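Leave the hill tracks rough

The path up the north side of Drurndale is due to be surfaced this spring, with crushed stone as far as the second gate and steps above it. I have walked it for 43 years, counting the ones when my father carried me, and I think the work is a mistake.

The case for it is easy to state. The middle section is a bog from October on. People step around the mud, the next people step around that, and the track is now wide enough to drive a truck up. Verna Calloway, who grazes sheep on both sides, has lost a good strip of grass to it and she wants it fixed. She's right about the grass.

But a bog can be drained. Two days with shovels and a few flat stones across the worst of it would do the job, as it did at Prarkcombe. The plan we have been given treats five miles of hill to fix 100 yards of it.
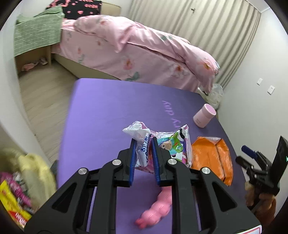 A snack packet with Chinese lettering on it.

I also doubt the claim that a better path keeps people safer. A smooth start brings walkers up to the ridge in sneakers, and the ridge stays as it always was. Rochelle Lindgren has helped bring people down from there at nine in the evening, and she tells me most of them had no map and no second layer. Steps won't change the weather at the top. 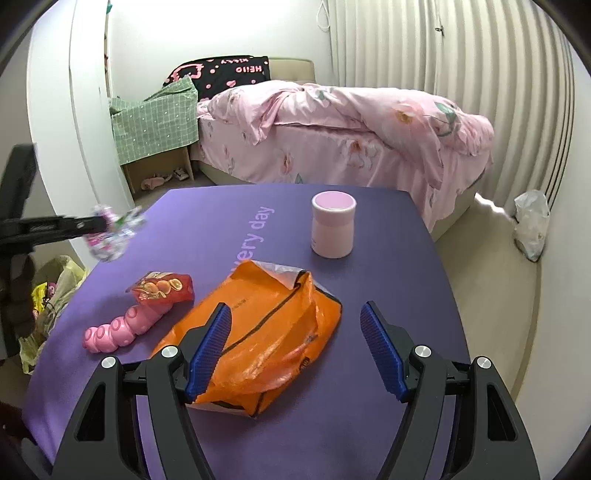 Then there is the upkeep. Stone washes out. The surfaced track at Uvden was good for a few winters and is now a ditch with loose rubble in it, harder on the knees than the old ground ever was. I asked who would pay for repairs at Drurndale and was told it would be looked at later.

I'd support the drains tomorrow, and I'd bring my own shovel. The steps I would leave out. If the money has to be spent, put it into the parking area, which floods every January.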